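Bench notebook, small parts cell
July, started 9.40 with tea, finished after the second kettle

Subject: what we can buy, what we can't, and what we will pretend we never asked for.

Finance want the equipment list by the end of the month. Last year's list was one line long and said "arm". They have asked for more detail this time.

Where we are. The Tunmont quote for the second arm came back and is valid for 36 days, which is less generous than it sounds given that our purchase form takes most of that to cross the corridor. The price includes the controller but leaves out the cable between the arm and the controller. I rang to check this was a mistake. It was an option.

Gripper: still two candidates. Duman do a parallel jaw with swappable fingers, lead time 13 weeks. Gosidow will ship theirs straight away and it costs less, but their fingers come in one shape and the man on the phone was vague about spares. I asked what happens if a finger snaps. He said they don't. I have written that down with his name next to it.

İlker wants to settle the jaw opening in simulation before we sign anything, and I agree, mainly since the last gripper we bought on the strength of a brochure is now holding the window open. He has been running the stepped bit as the test part. It's the awkward one in the tray: black mount at one end, yellow cone tapering to a point at the other, and no two faces you would choose to grab. If a jaw copes with that I'll believe it about the rest.
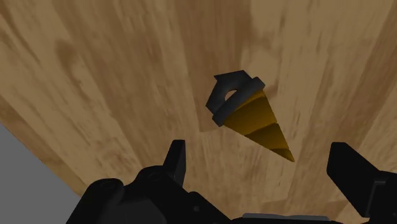
Reading time: 3 min

Wrist view from this morning's setup, fingers wide open and the bit hanging tip down to the right over the wood. The point sits nearer the right finger than the left, so I'd like a few starts with the part shifted the other way before anyone quotes me a number. Also worth remembering that the bit is floating. Ours will not do that, whatever we pay.

Things the simulation won't tell us, to be budgeted for anyway:

Fingertip pads. We get through them. Put down 147 pounds for a year's worth and don't let anyone round it to 100.

A proper table. The simulated wood is free and arrives flat. The real bench rocks if you lean on the left side, and folding up a beer mat under one leg is a method with limits. Flostari will make us a steel frame but want a drawing, and I'd have to find the drawing.

Guarding. Not in the quote, not in the budget, and not optional. I'd move this to the top of the list so that it gets read before people reach the fun items.

Training. Tunmont offer 2 days on site. İlker says he can learn it from the manual. He said the same of the coffee machine. Leaving the 2 days in.

Software licence. Yearly, of course. Asked whether the first year was included and was sent a link to the price page.

Rough plan, to be argued with: order the arm now while the quote holds, hold off on the gripper until İlker has run the stepped bit against both jaw widths, and put the table through as furniture, which has its own budget and a much sleepier approver.

If the Duman jaw wins we have an arm with nothing on the end of it until autumn. I've suggested we use the wait to do the guarding and the wiring. İlker has suggested we use it to paint the cell. We'll see who finds a brush first.

To do
Get the cable price from Tunmont in writing
Ask Duman if the 13 weeks starts at order or at payment
Ask Gosidow for a finger drawing, again
İlker: both openings, same starting positions, save the settings this time
Find the table drawing (try the drawer under the vice)
Close window. Will need the gripper back for that.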